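Le tiroir vide

On achète des tables de chevet pour y ranger des choses, puis on les remplit de tout ce qui traîne. Je défends ici le tiroir vide, ou presque.

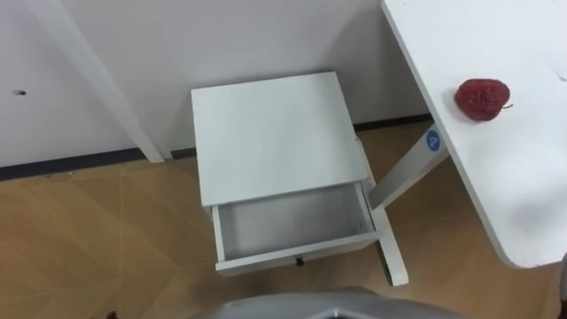 Table de chevet blanche, tiroir entrouvert.

Un petit tiroir suffit pour un livre et des lunettes. Au-delà, il devient une réserve de piles et de notices. En janvier, j'ai sorti 47 objets du mien et j'en ai gardé cinq.
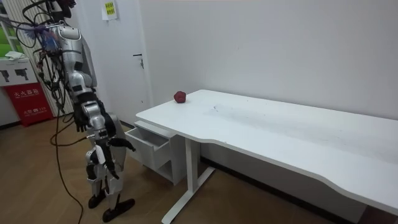
Le reste est parti à la cave ou à la poubelle, et rien ne m'a manqué depuis. Je ne crois pas aux boîtes de tri ni aux séparateurs. Il vaut mieux ouvrir le tiroir une fois par mois et jeter.

10 août 2019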